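# 그리퍼·카메라 비교 요령: 시뮬레이션 주방 싱크대 편

Kiltden 두 손가락 그리퍼와 Clotell 그리퍼를 같은 싱크대 작업에 걸어 비교하면서 적어 둔 요령이다. 컨트롤러는 둘 다 Bisht를 썼다. 실제 주방으로 옮기기 전에 시뮬레이션에서 먼저 돌려 본다. 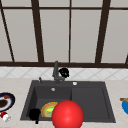 비교할 때는 물건 배치를 먼저 고정한다. 그리퍼를 바꿀 때마다 접시 위치가 달라지면 결과를 나란히 놓을 수 없다. 초기 배치를 파일로 저장하고 매번 그 파일에서 시작한다. 노란 테두리 접시처럼 싱크볼 안에 기울어져 있는 접시는 평평한 접시와 따로 기록한다. 잡는 각도가 달라서 한 표에 섞으면 평균이 쓸모없어진다. 접시당 20회씩 돌리면 차이를 보기에 충분했다.

카메라 방향도 시작 전에 확인한다. 영상이 들어온다고 해서 작업면이 보이는 것은 아니다. 첫 화면을 저장해 두고, 접시와 싱크볼이 들어오지 않으면 그 시점은 접시 인식에 쓰지 않는다. 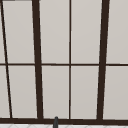 최종 수정: 2024년 6월 26일 수요일 (Vikas Maurya)

창문과 수전 끝 정도만 잡히는 시점이라면 카메라 각도를 아래로 7도씩 내리면서 다시 본다. 한꺼번에 크게 내리면 어느 각도부터 싱크볼이 들어오는지 알 수 없다. 각도 값은 Bidov 설정 파일에 이름을 붙여 저장한다.

위에서 내려다보는 시점은 접시와 싱크볼 벽 사이의 여유를 볼 때 쓴다. 손가락이 들어갈 틈이 부족하면 폭이 좁은 Clotell 쪽이 편했다. 넓은 접시를 들 때는 Kiltden의 손가락 벌림을 38%로 시작해서 조금씩 늘린다. 수전 목은 충돌 물체로 꼭 등록한다.
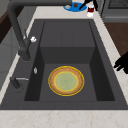 싱크볼 바닥의 접시와 검은 그리퍼 손가락, 위에서 본 시점

팔을 옮기는 경로는 수전 반대쪽에서 들어오게 잡는다. 조리대 위의 컵은 접시보다 나중에 시험한다. 컵을 먼저 넣으면 실패 원인이 팔인지 그리퍼인지 가리기 어렵다. 설정을 바꾼 날은 기록 파일도 새로 만든다.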